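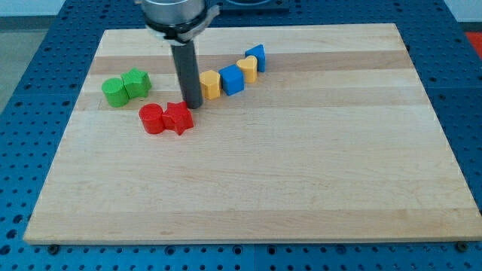
Most of the argument over wooden shape blocks concerns what they teach, and very little of it concerns how they are made or what they are put down on. I think the second question deserves more attention than it gets. A block is a solid with a footprint, a height and a centre of gravity, and all of its use follows from those plus the surface beneath. The eight on the maple board are small ones, and they include a green cylinder beside a green star and a red cylinder beside a red star. Stood next to each other, the two solids behave differently. The cylinder meets its neighbour along one vertical line wherever it is turned. The star meets it at a point or in a hollow, depending on rotation, and a child who pushes the pair together will feel the difference well before having a word for it.

My position is that a small set on a plain board is better value than a large set on a carpet. I have held it for 17 years, first as a joiner and then as the person who buys for a toy library in Tutcombe. Our catalogue stands at 2,448 items, and over 2,000 of them have wooden parts. The sets that come back complete are the small ones. The large sets come back short, and a shape sorter short of one solid is close to useless, whereas a plain stacking set tolerates losses.

Carpet is the usual surface and it is a poor one. Pile gives unevenly under load, so a narrow block leans and the child is blamed for the lean. A glued-up maple board is flat to within what a hand can detect, provided it is kept dry and stored on edge. Maple is also dense enough that a dropped block makes a clear sound. Strip construction matters here. A single wide plank will cup across its width with the seasons, while narrow strips glued side by side share the movement. The colour varies from strip to strip and buyers sometimes take this for a fault. It is ordinary variation in the timber and has no bearing on flatness.

Ryota Hosoda, who reviews for the newsletter Dollside, takes the opposite view. He holds that the board limits play to the area of the board, and that children under four build outward before they build up. I accept the observation. I would answer that an edge is useful information. A block pushed past it falls, and the child has found a boundary without being told. His second objection, that boards are heavy to lend, is fair. Ours are boxed separately for that reason.

Finish is the remaining point. The Starkar set we trialled in November had a thick gloss coat, and the blocks slid on each other at 7 degrees of tilt when I raised one end of the board. The Orbán set, stained and lightly waxed, held well past that. A gloss coat also chips at the star points first, where the wood is thinnest and the grain is short. Stain has no film to chip, and a worn point can be sanded at the kitchen table in a minute with fine paper.

I would therefore spend the money on fewer solids, two shapes to each colour, a stained finish, and a bare board of decent thickness. The board can go back to cutting bread when the children have outgrown it, after a proper scrub.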